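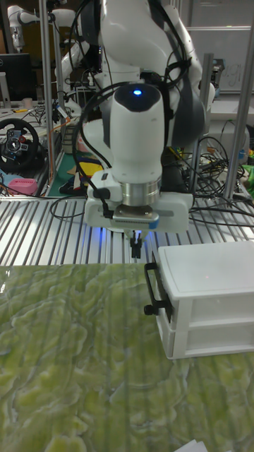

Drawer day. I'd been told all last week that the drawers were mine and I kept finding reasons to be at the other bench, but Finlay took off for the Werkcombe meeting before lunch and left me a sticky note with just "drawers :)" on it, so drawers it was.

I did the hand guiding first thing, with coffee, which is the wrong way to do it because you need both hands. I still love it though! You put the arm in free mode and it goes sort of weightless and you just walk it over to where you want it, like steering a very polite horse. The trouble is that I'm so much in the way when I do it. My elbow is in every recording, and Gönül says anything the model learns from those it's going to learn with an elbow in it. She's right. I got 7 runs by hand before she came by and looked at the screen over my shoulder and did the little sigh.

So, remote for the rest. Xiomara set me up on the controller in the corner and went through it again, slower than last time, bless her. Squeeze to take the arm, let go to drop it, thumb for the fingers. I had it backwards for a good ten minutes and kept letting go at exactly the moment I meant to grab. It's a strange feeling, moving your own wrist and having the big white thing do the same, only a hair late. You start slowing down without meaning to. By mid-morning I was moving like somebody underwater, and when I went to get a glass from the cupboard in the kitchen I reached for it at robot speed. Bhavana saw me. She'll be telling that one until Christmas.

The job itself: come down over the little cabinet, get a finger behind the front of the top drawer, pull, stop before it comes all the way out, back off. That's the whole thing. My niece could do it at eleven months. It took me most of the morning to get one I'd be willing to show anybody.

What I couldn't get was the depth. On the screen I'd swear the finger was inside the drawer and then I'd pull and it would just slide over the top and off, very gracefully, with nothing attached. Or I'd go too low and push the whole cabinet across the mat, and then somebody has to go and put it back. (Somebody is me.) Reginald wandered over around then and gave me the only useful advice of the day, which was to stop watching the screen and watch the arm. He learned on some old Tran machine where you had no picture at all, only a joystick and a window, and he talks about it the way my dad talks about driving stick. But I tried it, standing up, controller against my ribs so it wouldn't wobble, and the next one went in clean.

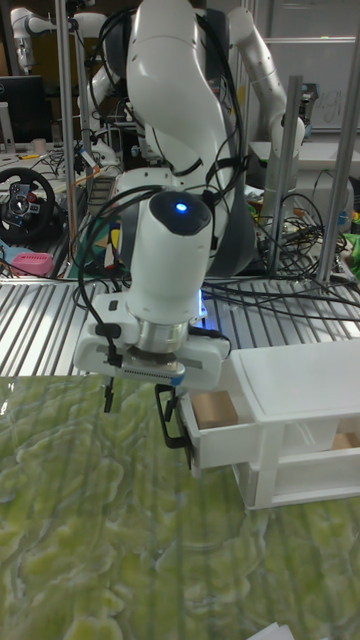
Top drawer on its way, one finger doing the pulling.

I may have yelled. Xiomara clapped, which was nice of her considering she does these in her sleep.

After that it was just a matter of doing it again and again, and I got kind of into it. Start a little to the left, start a little high, go in from farther back. Gönül wants them all different, and I keep wanting to do the same good one over and over because I finally know how. I had a talk with myself about that. There's a thing in the Vukton notes about letting your mistakes stay in as long as you fix them before the end, so when I missed on the first try and caught it on the second I kept those too. I hope that was right. I put a question mark next to them in the sheet and she can toss them if she hates them.

Total for the day, 57 keepers. I'd told Finlay I could do up to 20! I'm leaving the sheet open on his desk so he sees it before he sees me.

Less good: my right shoulder. I've been holding it up by my ear since lunch, I think, and now it won't come down. Xiomara does a stretch in the doorway between runs and I'd thought that was just a Xiomara thing, but no, I'll be doing the doorway stretch tomorrow. Also I need to bring a different chair over, or stop sitting.

Bhavana and I had the argument again on the walk to the bus, the one about whether it's teaching. She says it's closer to dictation. I said when I taught my little brother to tie his shoes I sat behind him and did it with my hands on his hands, and that was teaching, and the hand guiding is the same only with me holding the arm. She said my brother could ask why. I didn't have an answer ready and then her bus came. I thought of one in the shower (he never did ask why, he mostly cried) but it's too late to text her that.

Tomorrow is the lower drawer, and then closing, which Reginald says is harder because you can't feel when it's home. Plisteck is sending 2 people in the afternoon to look at how we do the recordings and I'd really like not to be the one on the controller when they walk in. I'll probably be the one on the controller.

Note to self, ice pack, and call Mom back.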